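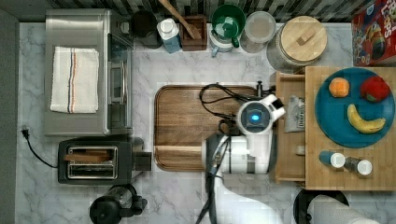

Jailson Cavalcanti wrote that the lesson timer in Fikberg should keep running when a student drops out and reconnects, as the old one restarted at zero and left him guessing at the end time. In Fikberg 2 the timer is held on the server. It starts when both parties are in the room and continues through a lost connection unless the teacher pauses it.

# Fikberg 2 Online Lesson Room

Fikberg 2 is a browser-based room for one-to-one and small-group teaching. It combines video, a shared whiteboard, a file library, and a lesson record in a single window. It is sold by Brarance to independent teachers and to language schools that already have their own booking system.

Students do not need an account. The teacher sends a room link, the student enters a display name, and the teacher admits the student from the waiting list. A link can be set to expire after one lesson or to stay valid for a full course.

## Whiteboard

The whiteboard runs on the Urkel drawing engine. Pen, text, highlighter, and eraser are available to the teacher at all times. Student tools are off by default and can be turned on per person.

- Pages per lesson: 100
- Page import: PDF, PNG, JPEG
- Export: PDF, one file per lesson
- Undo: separate history for each participant

Handwriting is stored as strokes, so exported pages remain sharp when printed. Imported pages are locked in the background and cannot be erased by accident. To change an imported page, remove it and add the revised version from the library.

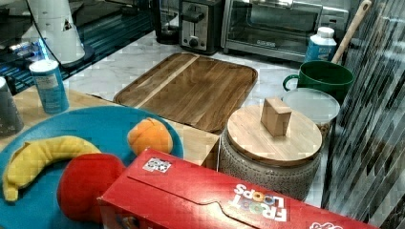 *Froot Loops box, plate, and appliances on the countertop*

## File library

Each teacher account holds up to 1000 files. Folders can be nested, and a file can appear in more than one folder without being stored twice. Audio files play in the room through the server, and both sides hear the same position in the track. Playback speed is adjustable by the teacher only.

Files deleted from the library stay available in past lesson records until those records are also deleted. Schools with shared libraries should decide who has delete rights before adding staff, as the default setting gives them to every teacher.

## Lesson record

When a lesson closes, Fikberg writes a record containing the start and end times, attendance, exported whiteboard pages, chat text, and the teacher's notes. Private notes are kept in a separate field and are never included in the student copy.

Records can be searched by student, date, or any word in the notes. The standard plan keeps 1000 records per teacher. After that the oldest record is moved to the archive, where it can be downloaded but not edited.

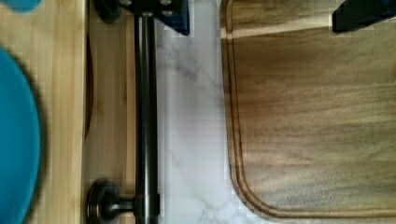 Archived records do not count toward the limit and can be restored one at a time. Restoring a record when the account is full moves the next oldest one out in its place. Video is not part of the record. Recording is a separate option, must be enabled by the account owner, and shows a notice to every participant before it starts.

## Requirements

| Item | Minimum |
|---|---|
| Browser | Current desktop version with WebRTC support |
| Camera | Any camera recognized by the browser |
| Audio | Headset recommended for both parties |
| Tablet | Supported for students; teacher controls are limited |

Phones can join a lesson, but the whiteboard is view-only on small screens.

## Moving from version one

Accounts opened before September keep their existing room links. Libraries are copied automatically. Lesson templates are not copied and need to be exported from the old settings page, then imported under **Rooms > Templates**. Custom timer sounds are no longer supported.

## Ordering

Fikberg 2 is licensed per teacher, by the month or by the year. Student seats are not charged. School accounts are invoiced by Brarance and include the shared library and an attendance export in CSV format.

Specifications revised 2019-11-19.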